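Notes for Monday, 2:00 slot. Twenty minutes plus questions. Slides are mostly plain text, so don't read them out. Water on the lectern. Start without the title slide if the room is settled.

## Opening

My name is Mercy Odera. I run the day shift at Cenard, the toiletry kit side, and I've been there long enough to have packed most of what we sell by hand.

We pack kits for hotels, hospitals and shelters. A basic kit is a mug, a toothbrush, a tube of toothpaste and whatever else the customer wants in it. On a normal day we send out 3,000 of them.

Ask for hands here: who works somewhere that has brought in automation already? Who has been told it's coming? Leave a few seconds. Don't comment on the count.

## What the job was

Keep this short, people know what packing looks like.

- Stand at a table, pick from the bins, fill the mug, bag it, box it.
- Same reach, same side, all shift. Right shoulders went first.
- Rate posted on the wall by the hour. People hated the wall more than the rate.
- New starters were paired with an experienced packer for a week. That part worked well, and I'll come back to it.

## What changed

Ravora is the name of the packing cell. It went live in June. It does the fixed kits: same items, same order, same bag. It now packs 800 of the day's kits without anyone filling a mug by hand.

The other kits are still packed by people. Say this clearly, because the version that got around the building was that the tables were going. The tables are still there.

What the cell needs from people:

- Bins loaded with the handles all turned one way.
- Someone to clear it when it stops.
- Someone to teach it a new item. The arm learns from recordings of a person doing the pick with a hand-held gripper, and those are made at a table, by packers.

*(Slow down on the last one. It's what I get asked about most.)*

## Teaching by hand

Fuseini Dramani was the first packer to take this on. He had 11 – no, cut the years, just say he knows the work.

You hold the gripper, you move it to the item, you close it, you place the item, you let go. Then you put everything back in a different spot and do it again. For one item that can be most of a morning.

Points to make:

- It's slower than packing. If you keep people on the packing rate while they do it, they rush, and the recordings come out bad. We made that mistake in the first month.
- Tubes are harder than mugs. They roll, they lie at odd angles, and a half-pressed one is a different shape from a new one.
- It's tiring in the wrist. We set a limit of 2 hours per person per shift. I had to argue for that limit – the first plan had no limit at all.
- Packers are good at it. They already know which way a mug wants to be picked up.

Fuseini's own words, with his permission: "I was glad to be asked, and then I went home and wondered what I was teaching it to do." Read it once and leave it there. Don't soften it.

## Pay and job titles

This took longer to sort out than the machine did.

Silvia Vávra from the shop floor side asked in the first meeting whether recording work was packing work. The company said yes. We ended up with a separate grade, paid above packing, open to anyone on the tables after a short tryout.

What we agreed in writing:

1. Recording and clearing the cell are paid at the higher grade for the whole shift, even if you only do two hours of it.
2. No individual pick speeds are taken from the recordings.
3. Anyone who tries it can go back to the tables at the old grade with no mark against them.

Number 2 is the one to push if you only get one. Salamatu Agbeko, on nights, spotted that the recordings carried a time stamp for every pick and asked who could see it. At that point, anyone with a login could.

## What got worse

Don't skip this if time is tight. Skip the next section first.

- The tables are quieter. The easy kits went to the cell, so what's left is all the fiddly ones, and the day feels longer.
- The week of pairing for new starters nearly disappeared, because the simple kits were what people learned on. We've put some back on the tables for training.
- When the cell stops, everyone looks at the same two people. Eun-seong Yook was called out of his break four times in one shift before we put a second name on the rota.

## What I'd ask for earlier

- A say in which items go first.
- The grade settled before the first recording.
- A plain list of who can see what data.
- Time for the night shift to be trained in their own hours.

## Close

Give my email, then go straight to questions. Leave the last slide up while people ask.

Likely question: has anyone lost a job? Answer: no layoffs so far, and two leavers were not replaced. Give both halves.
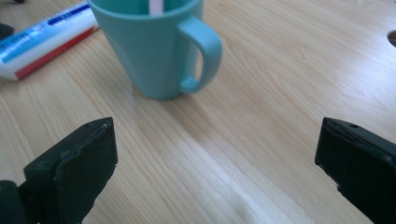 Last slide: mug and toothpaste, with the gripper open.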